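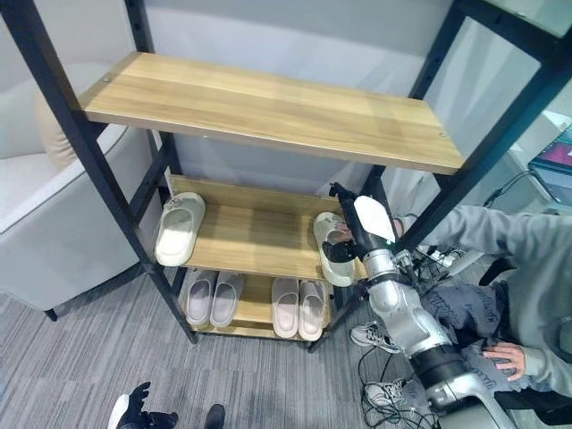
Kai-wen Cheung has strong views on slippers. She would prefer not to, but she has spent most of August teaching a machine to put them on a shelf, and opinions form.

"A slide is a terrible object," she says. "It has one big strap, so you think, fine, grab the strap. Then you grab the strap and the whole thing swings around like a bell. A shoe with laces would be worse. I'm told we're doing those next."

Cheung runs data collection at Brernholm, where the job title on her contract is longer than the job. Her team guides the robot through household chores and records what the arms do and what the cameras see. The recordings go to a learning system called Clusisora, which is supposed to study enough of them to do the chores without help. The word for one recording is an episode. Cheung says this makes it sound like television, and that she would not renew it.

The slipper set stood at 910 episodes when we spoke. I asked whether that was a lot.

"It's a lot if you're the one doing it," she says. "For the model it's a snack. The training people come by and say it's a great start. They said that at 200, too. I've asked them what a great middle looks like and they went back upstairs."

A good episode, as she tells it, is boring. The gripper goes to the slipper, closes, lifts, moves, lowers, opens. The pair ends up side by side with the toes facing out. A new operator tends to be either too careful or too proud. The careful ones hover over the strap for so long that the model learns to hover. ("We had a week where it just thought about slippers. Very calm. Zero slippers moved.") The proud ones find a slick way of flipping a slide upright with one finger, do it once, and can't do it again. Those get cut.

"I don't want talent," Cheung says. "I want somebody who can do the same dull thing at the same dull speed and then do it from a slightly different spot. People who fold laundry while watching a show are ideal."

The slightly different spot matters more than I had guessed. If every slipper starts in the same place, the system learns the place and ignores the slipper. So the operators work from a list that tells them how to mess things up before each run: one on its side, one backward, the pair split, the colors swapped between shelves. Cheung wrote the list herself after discovering that people asked to be random will put a slipper down in the same three positions all day long.

"Everybody thinks they're unpredictable," she says. "I have the logs."

Then there are the mistakes. Two years ago, on an earlier project called Kevden, the team threw out every run with a fumble in it. The result was a model that did fine until the first thing went wrong and then had no idea what to do with itself. It would close on air, carry the air across to its destination and set the air down with great care. Now the fumbles stay in, provided the operator recovers. Some are even done on purpose, which Cheung finds harder to supervise than it sounds.

"You tell someone, please drop it badly, but in a natural way. They freeze up. It's like being asked to walk normally past a cop."

Shelves bring their own trouble. On an open table the arm can come in from wherever it likes. Between two boards there is a ceiling, plus posts at the corners, and the wrist takes up more space than anyone's intuition allows for. The cameras mounted down at the hands help with this part, since the head view is often blocked by the very arm you're trying to watch. Cheung reviews the wrist footage at double speed, with lunch. She says most of it is carpet and fingers, and that she could now pick her own carpet out of a lineup.

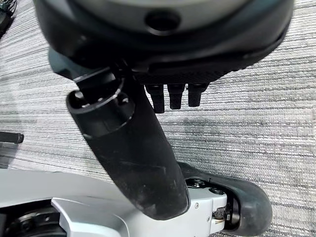 Jaiswal thinks the wrist views are worth the disk space and then some, and said so twice while Cheung was looking for her coffee. Without them, in Jaiswal's telling, the model never learns the last inch, and the last inch is where slippers get dropped. The head camera gets it to the right neighborhood. Jaiswal would also like it known that the labels are late because of the new naming scheme, and that the new naming scheme was Cheung's.

"It was," Cheung says. "It's a good scheme. It just has a lot of underscores."

Labeling eats more of the week than driving the arms does. Each episode gets watched by a person, marked as a success, a recovery or a discard, and given a sentence in plain English saying what was done. Two people can watch the same run and disagree about whether a slipper is "next to" or "near" its partner. The team held a meeting on this. It lasted an hour, and "beside" won.

I asked if she ever gets tired of it. She considered the question longer than I expected.

"The slippers, yes. The first time it does one by itself, no. You sit there with your hands in your lap and it goes and gets the strap the way you would have. Kind of sloppy, kind of from the left. And you think, hang on, I come in from the left." She has checked, and she does. The next list of starting positions will include more approaches from the right, and she has put herself down for the first 8.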